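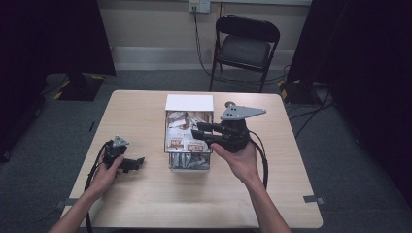 Plalley Building, Small Room
Room and Table Checklist with Comments
Date of check: 13 December 2021
Next full check: March

Mark each item OK, FIX or N/A. Write a comment for every FIX. If you are not sure, write what you saw and leave the mark blank.

1. TABLE

1.1 Table stands level and does not rock. OK
Comment: Pushed down on all the corners. The one nearest the door used to dip and has been shimmed.

1.2 Edges and corners free of splinters and chips. OK
Comment: Corners are rounded on this one. The square table it replaced went to Rustska.

1.3 Top clean, no sticky spots or crumbs. OK
Comment: Wiped with a damp cloth and dried. Do not use the lemon spray on it. It leaves a film, and packets stick to it.

1.4 Load within limit. OK
Comment: Supplier sheet says 200 pounds spread evenly. Sitting on it is still not allowed.

2. BOX OF PACKETS AND WRAPPERS

2.1 Lid opens fully and stays open without being held. OK

2.2 Clear front panel free of cracks. OK
Comment: Ran a finger along the edges. Please keep checking this one. The last box split at the bottom and had a sharp point on it.

2.3 Contents below the rim so the lid can close flat. FIX
Comment: Lid would not go down without pressing. Took out a handful and it closed. Pressing is how the hinge went on the last one.

2.4 Empty wrappers kept apart from full packets. FIX
Comment: Mixed. Crumpled wrappers go in one bag, anything still sealed stays in the box. Foil ones get folded, not balled up.

2.5 Labels readable on anything edible. FIX
Comment: Some face the front and some are buried. Did not go through all of it. Anything with no date gets thrown out at the end of the week.

2.6 Weight of filled box 5 pounds or less. OK

3. CHAIR

3.1 Folding chair locks open. OK
Comment: Stiff on the left side but it does lock.

3.2 Seat pad attached. OK

3.3 Chair does not press on the outlet or the cord behind it. FIX
Comment: The cord runs down the wall behind the chair, so the chair needs to come forward a hand's width. Moved it. It will get pushed back again unless we mark the spot.

4. OUTLET AND CORDS

4.1 Outlet plate tight, no scorch marks. OK

4.2 Plug fully in, cord not pinched or frayed. OK
Comment: Checked down to the floor.

4.3 Cords on the carpet out of the walking path. FIX
Comment: The ones by the right-hand curtain should run along the wall. Do not put them under the carpet.

4.4 Power strip not overloaded. N/A

5. FLOOR, WALLS AND CURTAINS

5.1 Carpet flat, no lifted edges. OK

5.2 Baseboard attached along the wall. OK

5.3 Curtains hang clear of plugs and heaters. OK
Comment: The heater is off until the Amaral people have been in to look at the thermostat.

5.4 Yellow and black tape on stand bases in good shape. OK
Comment: Replace it if a corner starts to peel. We use the Vamotholm roll from the supply closet.

6. TABLETOP, SECOND LOOK

6.1 Wiped area free of rings and scratches. OK
Comment: Look along the grain from low down, with the light on. Rings show that way and not from above.

6.2 Boxes lifted when moved, never dragged. OK
Comment: No new marks where the box stands.

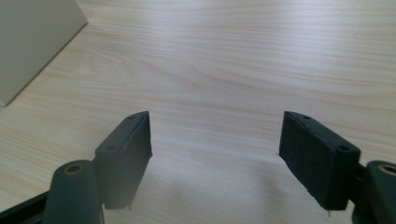
Laurinda Coelho: I would change 6.2 to FIX until we have felt pads. I moved a box on Friday and there was grit under it, and lifting doesn't help if you set it down on grit. We have a pack of 400 small pads in the closet and only need one under each corner. Also on 2.4, can the wrapper bag hang from the chair? People won't walk to the hall for one wrapper.

Reply to the above: Pads are fine, go ahead. I added "wipe the bottom of the box" under 6.2 for next time. Please don't hang the bag on the chair, it folds up if the weight is all at the back. A hook under the table edge would do. Adhesive only, no screws.

OPEN ITEMS
2.3 Thin out the box
2.4 Sort wrappers from full packets, put up hook
2.5 Turn labels to the front
3.3 Mark chair position
4.3 Reroute cords by right-hand curtain

All 5 to be done before the room is used for the next sorting day. Initial and date each line on the paper copy by the light switch.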